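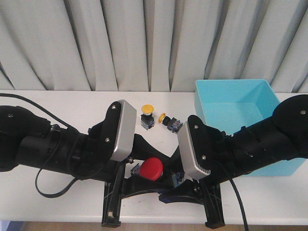
Two black robotic arms at a white table.

Sports Competition Management
Lecture notes, unit on pool play and tie-breaking
Instructor: Chathurika Hettiarachchi
Notes revised by Anwara Khondokar, September 13, 2024

1. Scope

These notes cover the ranking of teams within a single pool in a rugby sevens tournament. Ranking across pools (best third-placed team and similar) is handled in the next unit. Read the section on restart rules before attempting the problem set.

2. Terms

Pool: a group of teams that all play each other once.
Match points: points awarded for the result of a match. In this unit a win is worth three, a draw two, and a loss one. A forfeit earns zero.
Score difference: points scored minus points conceded.
Tied set: all teams in a pool that have the same number of match points.
Criterion: a rule applied to a tied set in order to separate it.

Do not confuse match points with points scored. Several answers in the March assignment lost marks on this alone.

3. Order of criteria

The order used in class is as follows.

(a) Match points in all pool matches.
(b) Match points in matches between the tied teams only.
(c) Score difference in matches between the tied teams only.
(d) Score difference in all pool matches.
(e) Tries scored in all pool matches.
(f) Drawing of lots.

Some competitions place (d) ahead of (b). Either order can be defended. Criterion (b) rewards direct results. Criterion (d) uses more matches but also counts large wins over the weakest team in the pool. The order must be published before the first match and may not be changed during the event.

4. Worked case: a three-way tie

The pool contains Sturnbridge, Morkby, Flerow and Chuang. Results:

Sturnbridge beat Flerow by 15.
Morkby beat Sturnbridge by 2.
Flerow beat Morkby by seven.
Chuang lost all three of its matches.

Sturnbridge, Morkby and Flerow each have two wins and one loss, for seven match points. Chuang has three match points and is fourth. The tied set has three members.

Criterion (b) does not separate them. Within the tied set each team has one win and one loss.

Criterion (c) gives:

Sturnbridge: plus 13
Morkby: minus five
Flerow: minus eight

The values must add up to zero. If they do not, a match has been entered wrong or left out. Sturnbridge is placed first. The placing of the other two depends on the restart rule.

5. Restart rules

With restart: once a team has been separated, the teams still tied go back to criterion (b) as a new tied set. Only the match between Morkby and Flerow now counts. Flerow won it, so Flerow is second and Morkby third.

Without restart: the values from criterion (c) are used to rank the whole set. Morkby is second and Flerow third.

The same results produce two different tables. A rulebook that lists criteria but says nothing about restart is incomplete, and a protest on this point is difficult to reject. Write the restart rule as a separate numbered clause.

6. Effect on scheduling

Second place often decides which session a team plays in next. In the venue plan used for this course, the main stand holds 1276 and the side field holds 770. Ticket staff, broadcasters and team transport all work from the final pool table, so the table should be signed by the competition manager before it is released. A table marked provisional should not leave the office.

7. Problem set

Rank the pool in section 4 again with criterion (d) placed ahead of (b). State which extra scores you need and why the information given is not enough.

Draft a restart clause in no more than three sentences.

Change the Morkby and Sturnbridge match to a draw, leave everything else as it is, and give the full table of match points. Say whether any tied set remains.

Submit on paper. Show the zero check wherever criterion (c) is used.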